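Clirico Community Help
Home | Ask | Unanswered | Tags | Log in

Hand-held gripper fingers drag the pencil case instead of picking the pen out of it

Asked in September by shopbench_lee
3 min read

I'm building a pair of hand-held grippers in a shared workshop so I can record demonstrations of small desk tasks. The plan is to train a two-arm setup on them later. The frames are the Govbridge parallel linkage, mostly unmodified. The fingers are my own print: flat rectangular pads, dark green filament, one screw near the top corner. Each gripper has a tracking plate on it and a cable back to the logger.

The task is putting a pen into a plastic pencil case and taking it out again. Case and pens sit on a small square table, and I stand over it with one gripper in each hand. 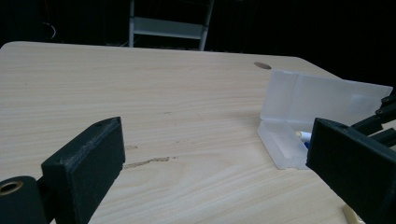
Going in is mostly fine. Coming out is the problem. The base of the case is shallow, but the pads are thick enough that I can't get both of them down on either side of the barrel. One pad lands on the rim, the other gets beside the pen, and when I squeeze, the whole case slides across the table. If I come in from the end of the pen I can get it maybe one time in four, and usually it rolls in the jaws as soon as I lift.

What I have tried so far:

- Rubber tape on the inside faces. Grips better, but makes the pads even thicker.
- Sanding the pads with 200 grit, then 800. The 800 made it worse.
- Holding the case still with the left gripper. Works, but then every recording has the left hand doing nothing except holding a box down, and the lid tends to fall on the right gripper.

Pad thickness at the tip is 15 mm. I picked that number because the first set, printed thinner, snapped at the screw hole. Should I be changing the finger shape, the surface, or the way I'm doing the task? I would like to avoid redesigning the linkage. I have until the end of the month before somebody else gets the table.

2 answers

Answer 1, by vodwood_user, accepted

Finger shape first. 15 mm at the tip is far too much for a pen in a tray. Keep the thickness at the screw hole where it broke before and taper the back face so the tip ends up at 3 mm. The inside face stays flat. You lose some stiffness at the very end, but a pen weighs next to nothing.

Print them lying on their side. If you print them standing up, the layers run across the finger and it will snap right where your old ones did. More walls help more than more infill.

For the rolling, cut a shallow V groove across the inside face of one pad only. Run it in the direction the pen lies when you grab it. With a groove on both pads you have to line them up exactly, and with any slop in the bushings they won't. One groove and one flat face gives you three lines of contact on a round barrel, and the pen stops turning. The groove should be narrower than the pen so the barrel touches both edges and doesn't sit down inside it.

Take the sandpaper off your list. A smooth printed face against a smooth plastic pen slips. Leave the layer texture on, or glue a thin strip of silicone sheet over it. The tape you used probably has a soft backing that lets the pen creep.
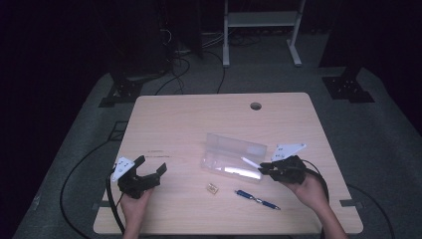 As for the left hand, I would keep it in the task. With two arms you will want one of them steadying things sooner or later, and a case this light is going to move no matter how good the fingers are. Hold it at the end away from the pen tip and stay clear of the hinge side. Do it the same way in every recording. If you hold the case in half the takes and leave it alone in the other half, you will have trouble training on it.

Also check the cables. If one pulls on the gripper when you reach across the table, you end up fighting it with your wrist, and that goes into the recorded path too. I clip mine to my sleeve with enough slack for a full reach.

Comment by shopbench_lee: Printed the tapered ones last night, on their side. The tip gets down between the pen and the wall of the case now. No groove yet. It still rolls a little but I can lift it most of the time. Marking this as the answer.

Comment by vodwood_user: Do the groove. You can file it in by hand to test before you reprint.

Answer 2, by castillo_bench

Put a piece of non-slip shelf liner under the case. I had the same thing with a parts tray and that was the whole fix. Costs almost nothing.

You could also use a fatter pen.

Comment by shopbench_lee: Liner is a good idea for practice runs. I'd prefer not to have it in the final recordings, as the arms will be working on the bare table. The pens have to stay as they are.

Comment by castillo_bench: Then stick two small rubber feet on the bottom of the case. Same effect and the table stays bare. Check they don't make it rock when the lid is open, mine did until I moved them out to the corners and added a second pair.

Previous question | Next question | Back to Workshop Builds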